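Calis / Visitor Services / Guided Tours Working Group / Minutes

Minutes of the Guided Tours Working Group
September meeting, Urkville office, upstairs room
Meeting opened at 9.40 am

Chair: Troels Blöndal
Attendance: as per sign-in sheet. Apologies were received from the coach contractor and accepted.

1. Previous minutes

The minutes of the last meeting were confirmed with one correction. Under item 4, "return ferry" should read "outbound ferry". The return leg remains by coach on all departures.

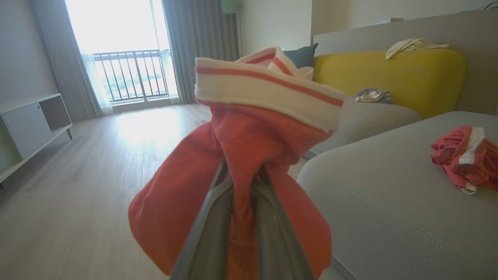 Page last changed: September, 4.15 pm (item 5 wording amended)

2. Matters arising

2.1 The revised pick-up point at the north side of Urkville station has been approved by the council. The old stop in front of the post office is to be removed from all printed and online itineraries before the next print run.

2.2 The question of whether child fares apply to the harbour supplement remains open. The booking system applies the child rate to the base fare only. The brochure implies otherwise. Carried to item 6.

3. Bookings report

3.1 The full-day Østergaard tour carried 2,611 passengers over the season to date. The half-day walking tour was not included in this figure, as its bookings are still recorded in the separate ledger.

3.2 Cancellations inside the no-refund window came to 71. Most were rebooked to a later departure under the goodwill provision. The group noted that the goodwill provision is not written down anywhere that staff can consult. Action: Chair to draft one paragraph for the counter manual.

3.3 Advance bookings through resellers continue to arrive without a mobile number in the contact field. When a departure time changes, the counter has no means of reaching these passengers except through the reseller, whose office closes at 5 pm. It was agreed that the contact field be made mandatory in the reseller form. Resellers will be given one month's notice.

4. Østergaard full-day itinerary

4.1 The present order of stops is: station pick-up, Drullex gallery, lunch, harbour cruise, old quarter on foot, afternoon tea, return. The cruise operator has moved its early afternoon sailing forward by 20 minutes. Under the present order this leaves insufficient time at lunch.

4.2 Two options were tabled.

Option A: shorten the gallery visit by 20 minutes and keep the order of stops.

Option B: place the old quarter before lunch and take the later sailing, with afternoon tea served on board.

4.3 Discussion on Option A. The gallery visit is sold as including the upper floor. A shortened visit would cover the ground floor only, and the wording on the website and tickets would have to be changed.

4.4 Discussion on Option B. The later sailing has a galley and can serve tea, scones and sandwiches to a seated group. The operator has quoted a flat charge of $248 per sailing for table service, food extra. The walking section would fall in the late morning, when the old quarter lanes are also used by delivery vehicles. Guides would need to keep groups to the left-hand footpath as far as the fountain. 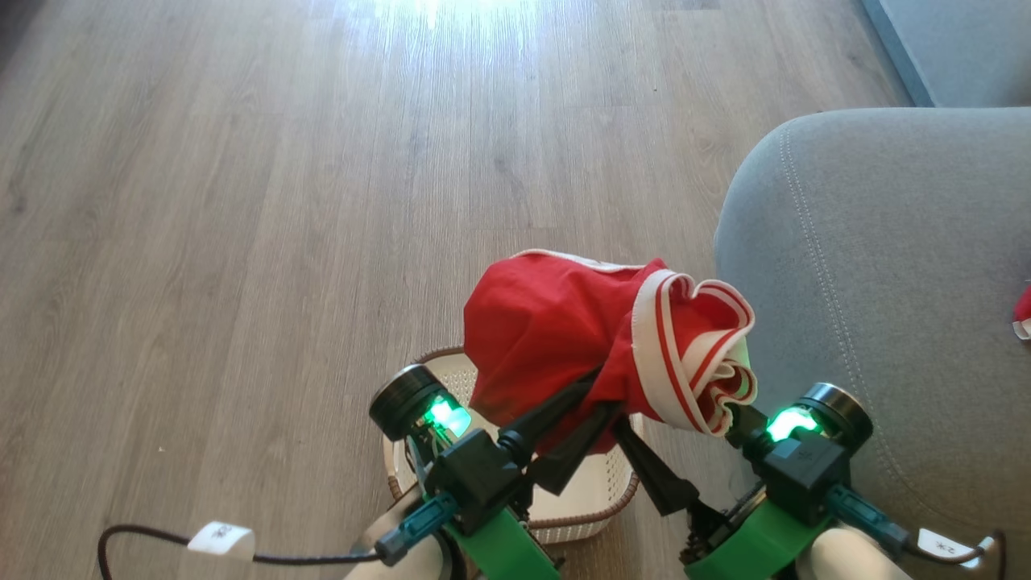 One guide replied that the delivery vehicles were a minor concern beside the cobbled slope below the fountain, which passengers with walkers cannot manage in either direction, and asked that the step-free route along the canal be made the standard route under both options. The guide added that the canal route takes seven minutes longer and passes the only public toilets between the gallery and the harbour.

4.5 The group agreed to the canal route as standard. The itinerary sheet is to show it as the default, with the slope offered on request to smaller groups.

4.6 Option B was adopted on a trial basis for four departures — the trial to be reviewed before the new brochure is set. Passengers already booked under the present itinerary are to be told of the new order by email at least one week ahead and offered a free transfer to another date.

5. Brochure and ticket wording

5.1 Print quantity was set at some 2,000 copies, down from the previous run. Leftover stock of the current brochure is to be withdrawn from hotel racks, as it carries the old pick-up point.

5.2 The phrase "skip the line" is to be replaced with "timed entry included". The Drullex gallery has one entrance for all ticket holders, and the counter has received complaints on this point.

5.3 The map is to be redrawn with the canal route marked as a solid line.

6. Fares

6.1 The child rate will apply to the base fare and the harbour supplement from the date the new brochure is issued. Until then the counter is to honour the brochure reading when asked.

6.2 No change to the senior rate. A request for a family ticket was deferred pending figures from the walking tour ledger.

7. Other business

7.1 Headsets. Several receivers lose signal inside the gallery's rear rooms. Guides are to log the receiver number and room each time so that the fault can be separated from dead spots in the building.

7.2 Guides were reminded that gratuities must not be mentioned in the closing remarks on the coach.

8. Next meeting

To be held after the second trial departure. Items for the agenda go to the Chair by noon on the day before.

Meeting closed at 11.25 am

We use cookies to remember your settings and to measure visits to this site. By continuing to browse you agree to their use. Accept | Manage settings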